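4.3 Block and card trial (left arm)

Carry out this section after the bases are bolted down and the cables are seated. The right arm stays powered but takes no moves. Keep the aluminium rails clear along its cable run.

1. Spread the blue cloth over the rails and lay the cardboard sheet on top, with the punched hole within reach of the gripper.
2. Load the Pravetti profile and set the closing time to 900 ms.
3. Place the wooden block between the fingers and close the gripper.

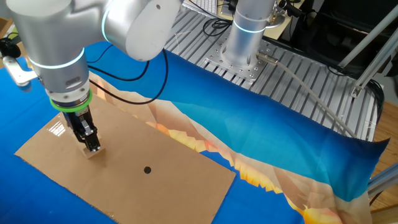
4. Lower the wrist in steps of 4 mm until the block meets the card. Stop if the card bows.
5. Check that the black cables hang free of the elbow – a tight loop will pull on the wrist.

CAUTION: Keep hands off the card while the light ring is lit.

6. Save the position as point 64 and raise the wrist.
7. Repeat from step 4 with the card turned slightly. Note any drift in the workshop log. 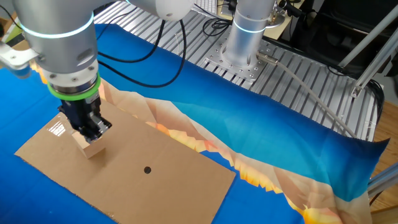

Reading time: 2 min

8. If the block slips, raise the grip setting one notch and start again from step 3.

Note: Fingers on the Stostham build were changed after about 4,000 cycles. Spares are in the drawer marked Plukano. Ask Solomiia Polishchuk for the key.

9. Open the gripper, park the arm and go to 4.4.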